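How Does a Robot Know What to Do Next?

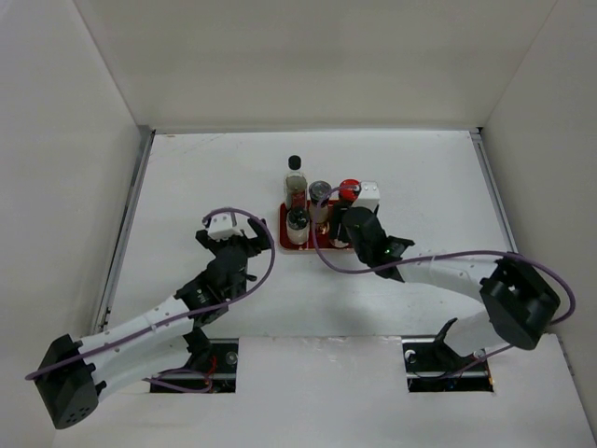
Two robot arms at work around a red tray. The left one has a small white block in its gripper.

Picking up a block is easy for you. You've been practising since you were a baby! For a robot arm it is a proper puzzle, and the part that solves it is the software — the long list of instructions running on a computer.

Let's follow one job all the way through. The job is "put the white block on the tray".

Step one: What's out there?

A camera sends the computer a picture, but a computer doesn't see a picture the way you do. It gets a giant grid of numbers, and each number says how bright or how colourful one tiny dot is. Somewhere in all those numbers there's a tray, some jars and a block. Finding them is called perception (say it: per-SEP-shun).

Clear jars and bottles are really tricky. Light goes straight through them, so the software may notice the lid and miss the rest! Shiny lids are a pain too, as they look different every time the light changes.

Step two: Which way shall I go?

Now the software needs a plan. Think about reaching for the ketchup at a crowded table. You bend your elbow, go round the water jug and keep your sleeve out of the gravy, all without thinking. A robot has to think about every bit of it.

So the planner tries out paths inside the computer before anything moves. Would the elbow bump the wall? Throw that path away. Would the gripper knock over the tall bottle? Throw that one away as well. A planner called Wotix, written by a team in Andport, can test 300 paths before it picks one. And with two arms it gets harder, because each arm is something for the other one to crash into!

Step three: Off we go!

Following the plan is called control. Each joint has a motor, and the software keeps asking it, "Where are you now?" If the joint is a tiny bit behind, the motor gets a little push. If it has gone too far, it gets pulled back. That loop of checking and fixing goes round very, very fast.

You do the same when you carry a full cup of tea. Look, wobble, fix, look, wobble, fix.

What if it goes wrong?

It does, lots! Sota Minami writes robot software at Zadomance, and she keeps a list of every mistake her programs make. By June it had 2,847 lines in it. Her favourite is the time the software mixed up a block with its own shadow and tried very politely to pick up the shadow, 52 times.

She didn't mind a bit. Every line on the list is a clue, and clues are how the software gets better.

Try it yourself

You'll need a friend, a tray, a plastic cup and a small box.

Put the cup and the box on the tray. One of you is the robot and closes their eyes. The other is the software and may only say things like "left a bit", "down", "stop" and "close your hand". Can you get the box picked up without touching the cup?

Now swap over. Then try it with both hands at once — one friend giving orders to the left hand and another to the right. It gets very silly, very quickly.

Words to know

Perception: working out what is there and where it is.
Planning: choosing a safe way to move.
Control: checking and fixing the movement as it happens.
Gripper: the robot's "hand".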